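Budget matériel du premier semestre : où j'en suis

J'avais promis un point sur les achats avant la fin du mois. Nous sommes le mardi 18 janvier 2022 et la commande n'est toujours pas partie, mais la liste est presque arrêtée.

Le plus simple d'abord : il nous faut deux pinces à main supplémentaires pour enregistrer les gestes. Avec une seule, Embla et moi nous la passons toute la journée et l'un des deux attend. Drudmont annonce 11 semaines de délai, Clelel moins, mais sans le support de poignet. J'ai demandé un devis aux deux.

Ensuite les câbles. La ligne était à zéro l'an dernier et nous avons fini par en acheter au détail, au prix fort. Cette fois je mets 200 euros, connecteurs compris, et des gaines pour ceux qui passent devant l'objectif.
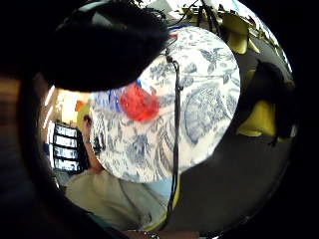 L'assiette à motifs bleus, avec l'objet rouge posé dessus et le câble noir en travers.

La vaisselle paraît anecdotique dans un budget de robotique, mais elle compte. Les décors chargés nous intéressent plus que le blanc uni, et il faut prévoir la casse. J'ai trouvé un lot de 37 pièces dépareillées chez un brocanteur de Gomdale - moins cher que six assiettes neuves. Vilgot Nordin voudrait aussi du verre transparent. J'ai noté, on verra en juin.

Reste le bras. Le Shukla d'occasion coûte à lui seul plus que tout le reste, et le vendeur ne fournit ni le contrôleur ni les brides de fixation. Elsa Engström m'a conseillé de demander le nombre d'heures de service avant de parler du prix. J'ai écrit vendredi, pas de réponse pour l'instant. Si elle n'arrive pas, je commande les pinces et les câbles seuls, et le bras passe sur le second semestre.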